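FOR IMMEDIATE RELEASE
13/11/2020

Parolness holds gripper order at 2 units until trial results are in

Parolness will buy two hand-held grippers from Tosari this year and no more, the company said, turning down a quote for a full set across its 5 sites. A decision on the rest has been pushed to December at the earliest.

The sales case promised quick savings. Parolness is not convinced. Its budget for the first stage is capped at $3,000, spare finger pads included, and the company wants to see how fast those pads wear before it signs for anything bigger. 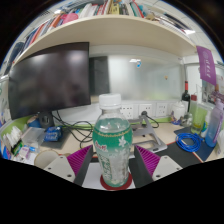 A drink bottle held between the purple ridged pads of a hand-held gripper at an office desk.

"A demo on a good day tells us very little about a year of use," the company said. "We have paid for equipment before that ended up in a cupboard."

The trial runs for 4 weeks, with everyday items and regular staff - no vendor engineers on hand. Golestani will keep the cost log, counting training hours and repairs as well as the purchase price. A rival offer from Prasex stays open, though it leaves out service fees and can't yet be compared.

Suppliers may send written quotes to the Parolness purchasing office. Quotes without a parts price list will be returned.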